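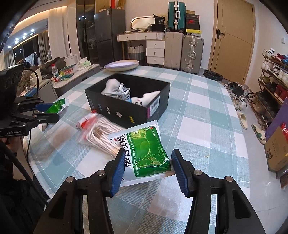

Sachets, strings and other small stuff: taming the everything cupboard

We moved from a big old place in Trestham to a unit in Goltport last October, and the thing that nearly broke me was the hall cupboard. Not the couch, not the fridge! The cupboard where all the little things lived. Batteries, cold and flu sachets, picture hooks, birthday candles, fuse wire, the spare key to something. I've since had it sorted, unsorted and sorted again, and these are the bits that stuck.

Tip everything onto a table first

I know, it looks awful. But if you sort straight from the shelf you just shuffle things from the left side to the right side and feel busy. Get it all out on a table where you can see it, after breakfast, so you've got the whole day before anyone needs the table back (I started one at eight on a Tuesday night and we ate tea on our laps). Put an old towel down first if your table marks easily.

Medicines get looked at on their own

Anything you swallow, rub in or sip goes in its own pile and gets done while you're still fresh. Check the dates. Sachets are the worst for this, as the date is usually pressed into the crimped end with no ink and you have to tilt it under a lamp to read a thing. Once I've found it I write the month and year on the front in marker, nice and big.

If a sachet has come out of its carton, the instructions have often gone in the bin with the box. We've had packets from three different countries in our cupboard at one time or another, brought home from holidays or handed over by kind in-laws, and if I can't read the dose I don't guess. Ask at the chemist. They'll also take the out-of-date ones off your hands, so please don't tip them down the sink.

And don't keep the good ones in the bathroom. It's the steamiest room in the house and powders and granules go to rock. Ours are up high in the linen press in a tub with a proper clip lid, well out of reach of small visitors.

Open boxes beat lidded boxes (mostly)

For everything that isn't medicine, I've given up on lids. A lid is one more step and my family will not do one more step. They'll put the tape on top of the lid, and then something on top of the tape, and there you are again. Shallow open boxes, one layer deep, and you can see what's in there without digging.

You don't need to buy any! Shoebox bottoms, the tray out of a chocolate assortment, the good stiff box a phone came in. I did splash out on a set of Frota drawer trays for the kitchen and they're lovely, but they slide about unless you put a square of non-slip matting underneath.

Clear bags for anything stringy

Cord, elastic, twine, ribbon, spare shoelaces. If it can tangle it will, so each sort gets its own clear bag. Loop it round your hand in a loose figure eight, slip it off, and twist a bit of bread-bag wire round the middle. Don't wind it tight, especially elastic, or it keeps the kinks forever.

Squash the air out before you close the bag and it'll stand up in a box like a file card. I stand mine on edge with the opening at the top.

Getting old stickers off

Price stickers and barcodes on a box you're reusing: warm them with the hair dryer, then peel slowly from a corner, keeping the sticker low and flat as you pull. On plastic, any gum left behind comes off with a dab of cooking oil left to sit for ten minutes, then dish soap. On cardboard skip the oil, it leaves a stain like a chip packet. Just stick your own label over the top and move on with your life.

Labels that stay on

Masking tape and a marker. That's my whole system. I had a label maker, a Harnaline, and it was great fun for a weekend and then it needed a cartridge. Masking tape peels off when you change your mind, and you will change your mind. Put the label on the short end if your boxes go in narrow-side first. I did mine all along the front the first time and had to do the lot again.

Write what your household calls the thing. Ours has a box marked BITS FOR THE WALL and everyone knows exactly what's in it.

The maybe jar

Every cupboard has the odd screw and the mystery plastic foot. I keep a big coffee jar for these, and when it's full up to the neck I tip it out and chuck whatever I still can't name. Last time I found the missing foot off the toaster, so it does pay to look first.

Keeping it that way

I do 2 minutes when I'm waiting for the kettle. One box, not the whole shelf. Pull it out, take out whatever's wandered in, put it back. If I miss a week it doesn't matter much.

The other thing that's helped is leaving one box empty. Sounds like a waste of space, I know, but stuff arrives in a house all the time and it needs somewhere to land that isn't the end of the kitchen bench. When the spare box fills up, it's time for the towel and the table again.

Next up I'm doing the cupboard under the laundry tub. Any tips for keeping pegs together, pop them in the comments, I've tried everything except a bucket.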